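The door at the end of the hall was reddish brown and had a round metal knob. Aleksi Jääskeläinen had entered it in the log as Door 24, closed.

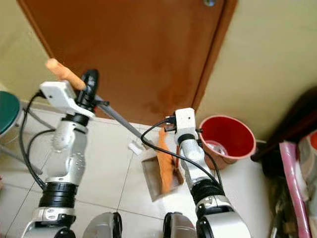
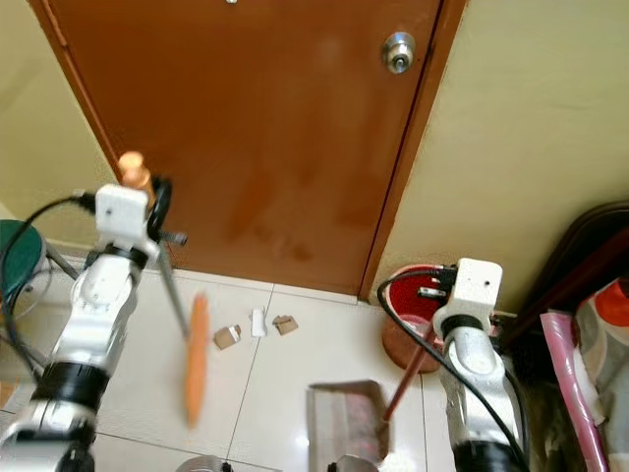 Zostia Quarterly, No. 60, p. 24

His contract with Dandeck covered floors only. Tile, pale, dark grout. He wrote down the scraps lying at the foot of the door on Saturday, then the fee, 1,000. Under Remarks he put: knocking, from inside, regular. He read the line twice, initialed it and went to fetch the dustpan.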